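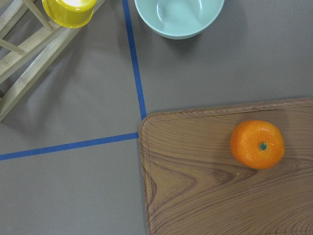 Abb. 3: Grauer Tisch mit Markierungen aus blauem Klebeband, Holztablett mit Orange, Schale und gelbem Becher.

4.2 Paarungsverfahren und Wertungsgleichheit

Die Auswertung der Turnierdaten folgt dem in Abschnitt 3 eingeführten Modell. Zugrunde gelegt werden die Rundenprotokolle der Mannschaftsturniere in Surngate und Nendunberg, die beide nach Schweizer System ausgetragen wurden. Insgesamt liegen 1566 Einzelpartien vor. Kampflos entschiedene Partien gehen in die Berechnung der Mannschaftspunkte ein, bleiben bei der Schätzung der Spielstärke jedoch unberücksichtigt. Dieses Vorgehen entspricht der Behandlung bei Guerra, weicht aber von der älteren Darstellung bei D'Amico ab, in der kampflose Partien vollständig aus dem Datensatz entfernt wurden.

Für jede Runde r und jede Mannschaft i wird der Punktestand vor der Paarung mit S(i, r) bezeichnet. Ein Mannschaftssieg wird mit 2 Punkten bewertet, ein Unentschieden mit einem Punkt. Die Brettpunkte B(i, r) dienen als erste Feinwertung, die Summe der gegnerischen Mannschaftspunkte als zweite. Die Reihenfolge dieser beiden Kriterien war in Surngate umgekehrt festgelegt. Um die Turniere vergleichbar zu halten, wurden sämtliche Zwischenstände nach der Nendunberger Regelung neu berechnet. Die tatsächlich erfolgten Paarungen blieben davon unberührt, sodass in einzelnen Runden die rekonstruierte Rangfolge nicht mit der damals ausgehängten übereinstimmt.

Die erwartete Brettpunktzahl ergibt sich aus den Wertungszahlen der Spieler. Spieler ohne veröffentlichte Wertungszahl erhielten den Median ihres Brettes im jeweiligen Turnier. Differenzen oberhalb von 400 Punkten wurden auf diesen Wert begrenzt, wie es in der Praxis der Wertungsrechnung verbreitet ist. Eine Kontrollrechnung ohne Begrenzung veränderte die Schätzwerte vor allem an den hinteren Brettern, wo die Leistungsunterschiede zwischen den gesetzten und den ungesetzten Mannschaften am größten sind. Die Rangfolge der geschätzten Effekte blieb in beiden Varianten gleich.

Zur Beurteilung der Paarungsqualität wurden mit dem Programm Vukwood über 3000 Turnierverläufe simuliert. Jeder Verlauf beginnt mit der tatsächlichen Setzliste und wird bis zur Schlussrunde fortgeführt. Die Ergebnisse an den einzelnen Brettern werden unabhängig voneinander gezogen. Diese Annahme ist vereinfachend: Bei Mannschaftskämpfen hängt die Bereitschaft zum Remis erkennbar vom Zwischenstand an den übrigen Brettern ab. Ein Korrekturterm nach Marinescu wurde geprüft, wegen der geringen Zahl vollständig dokumentierter Zugzeiten aber nicht in das Hauptmodell übernommen.

Die Simulationen zeigen, dass die Feinwertung in den mittleren Runden stärker auf die Paarungen wirkt als in der Schlussphase. Solange die Punktgruppen groß sind, entscheidet sie über die Zuordnung zur oberen oder unteren Hälfte und damit unmittelbar über die Stärke des nächsten Gegners. Gegen Ende des Turniers sind die Gruppen an der Spitze meist so klein, dass das Verbot der wiederholten Begegnung die Paarung weitgehend bestimmt. In Nendunberg führte dies dazu, dass die Spitzenmannschaft in der letzten Runde gegen einen Gegner mit deutlich niedrigerem Punktestand antrat.

Für die Schlussrangliste ist ein zweiter Effekt von Bedeutung. Mannschaften, die früh Punkte abgeben und anschließend gegen schwächere Gegner aufholen, erzielen bei gleicher Mannschaftspunktzahl im Mittel mehr Brettpunkte. Steht die Brettpunktwertung an erster Stelle, wird dieser Verlauf begünstigt; die Wertung nach gegnerischen Mannschaftspunkten wirkt dem entgegen. D'Amico hatte den Zusammenhang für Einzelturniere beschrieben, dort allerdings bei einheitlicher Bedenkzeit und ohne spielfreie Teilnehmer. In den vorliegenden Daten bleibt er auch dann bestehen, wenn Mannschaften mit mindestens einer spielfreien Runde ausgeschlossen werden.

Einschränkend ist festzuhalten, dass die Aufstellungen in Surngate nur bis zum Vortag der jeweiligen Runde geändert werden durften, während in Nendunberg eine Änderung noch kurz vor Rundenbeginn zulässig war. Taktische Umstellungen konnten daher nur in einem der beiden Turniere auf die veröffentlichte Paarung reagieren. Der Einfluss auf die Brettpunkte lässt sich mit dem verwendeten Modell nicht vom Einfluss der Spielstärke trennen. Abschnitt 4.3 behandelt deshalb die Bretter mit unveränderter Besetzung gesondert.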